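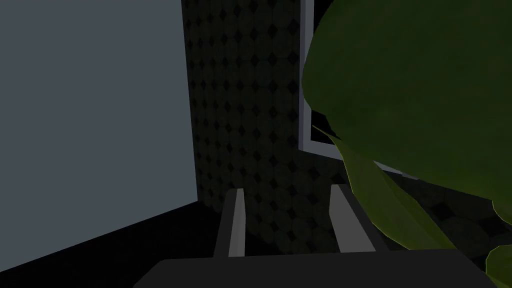 Chapter 5
Pattern Repeats and Wallcoverings

By Waltraud Pfister
2023-06-25

A wallcovering is printed or woven with a design that comes around again at a fixed distance. That distance is called the repeat, and it decides how much paper a room will need. A small repeat wastes little. A large one can leave a long offcut from every strip, and the offcuts have to be paid for like the rest.

Overlapping circles are among the oldest motifs in the trade. Where the circles meet, a second shape appears between them, often a diamond, and in a dark colorway it may be the first thing the eye picks up. Plain gray surfaces next to such a wall give the pattern a clear place to stop.

This chapter covers 2 kinds of match. In a straight match, the design lines up at the same height on every strip. In a drop match, each strip is shifted down by part of the repeat — usually half — before it is hung. Students tend to find the drop match harder to estimate, and the exercises give it more room.

We will work with three papers from the Clovilgate pattern book: Verano, Coste and Sorance. Verano is a straight match. Coste and Sorance are both drop matches, and Sorance is listed under pattern number 2626.

Before you begin, review wall measurement in the previous chapter. You will need a tape measure, a pencil and squared paper.

5.1 Measuring the Repeat

Choose one point in the design that is easy to find again, such as the tip of a diamond. Measure straight down to the next identical point and write the distance at the top of your page.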